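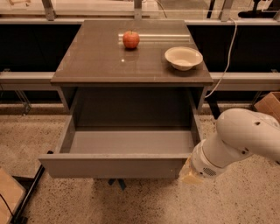

The Dostside cabinet kit is Galov's answer to a common problem for small robot labs: you want the arm to practice on furniture, and real furniture is too big and hard to replace. The kit is a small cabinet with a drawer, an open space above the drawer, and a few things to set on top. We use an apple and a bowl. With the drawer all the way out there is room for the gripper fingers to come in beside the right front corner, and that is where we start most of our pushes. The apple stays toward the back and the bowl sits near the right-hand corner of the top, so there is a clear patch between them.

Gallery: Galov Dostside cabinet kit
Review by Erasto Mabula
Posted September 25, 2018

We bought our kit in August for $148, plus shipping. The drawer and runners came assembled and the rest took one person an afternoon. The instructions are four pages and the second page is for an older version with a different back panel - ignore it and use the drawing on the box.

What we tested

Galov rates the runners for 1,000 open and close cycles before they need cleaning. We logged 861 before we stopped to write this. The slide got a little stiffer after the first 600 and we wiped the runners with a dry cloth, which fixed it. No screws came loose. The drawer has not jumped its track, even when the arm pushed on one corner and the front went in crooked.

The tasks we ran were plain ones. Close the drawer. Put the apple in the drawer, then close it. Put the apple in the bowl. Move the bowl to the other side of the top and leave the apple alone. Closing is the easy one. Opening is a different job and we do most of it by hand between runs, as we only have the flat drawer front. Galov sells a front with a bar handle as a separate part. I would order it at the same time if you plan to work on pulling.

The shiny top

The top is glossy and it picks up reflections. Our overhead lights show up in it, and the apple throws a bit of red onto it. Our vision software handled the bowl well, but on some runs it put the apple lower than it was. Galov offers a matte sheet that sticks on. We tried a sample and it helped, though the corners started to lift after a week. Moving a lamp did about as much good and cost nothing.

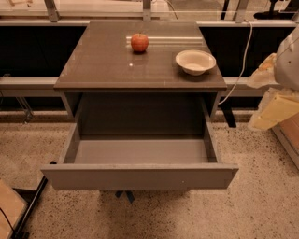 The other thing to plan for is weight. The cabinet is light, and a hard push will slide it if nothing is holding it. There are two holes in the base for a clamp bar, and the bar is not in the box. Bergeron makes one that fits and we have been happy with it. Before it arrived we had to set the cabinet back on its floor marks after nearly every run.

Reach matters too. The drawer adds a lot of depth when it is open, so measure from the drawer front and not from the cabinet. We put ours too close the first day and the arm had to fold up tight to get around the corner.

Support

I wrote to Galov twice, once about the wrong page in the instructions and once to ask about spare runners. Both times I had a reply the next working day. Spare runners are sold in pairs. The drawer box can also be bought alone.

How it compares

Before this we had the Prisance table set, which has a lift-up lid and no drawer. The Prisance set is heavier and stays put without a clamp, and its top is dull, so the cameras have an easier time. It also takes up twice the floor space. For drawer work the Dostside kit is the better buy. For lids and anything rough, keep the Prisance.

Good: smooth drawer, small size, parts sold one at a time
Bad: shiny top, clamp bar costs extra, old page in the instructions

Erasto Mabula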